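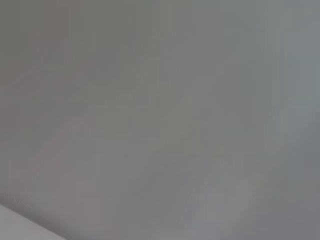
13 May 2020

Home late, feet gone. The arm had its second week on the tables today and I'm still waiting for the labour it was meant to save. Bhavana Chowdary came down from the office with her tablet and said we should think of it as a colleague. I've had colleagues like that. They didn't get their own power outlet.

Fenen sold it to Grorkport on 600 wiped tables a shift. What counts as a wiped table is something I asked in October, when it was only a slide show, and I'm asking it still. Nazar used to do the whole lunchroom with a cloth and a bucket while telling me about his daughter's hockey. Now he stands beside the thing and logs each try as clean, partial or missed. His hours have gone from full days to three mornings, and they've changed his title to "surface attendant", for the same pay.

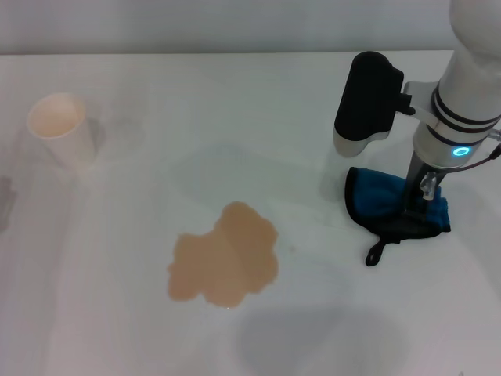

The milky coffee test, blue mitt at the ready.

I did ask who pours the spills. We do, in the practice sessions. So there's a person to make the mess, a person to write down what became of it, and a person upstairs to colour in the chart. Bhavana says that settles down once the site is "mature". She may be right, she's no fool, and my shoulder won't miss the low tables if it ever learns them. But she couldn't tell me what Nazar does with his other two mornings, and she changed the subject to the Cisano site, where apparently everyone loves theirs.

Nazar won't complain. He folded his own cloth over the sink tap at the end of shift, same as always, and asked whether I'd heard anything about the roster. I hadn't. Must ring the union office about the title business before they print the new badges. Also buy milk.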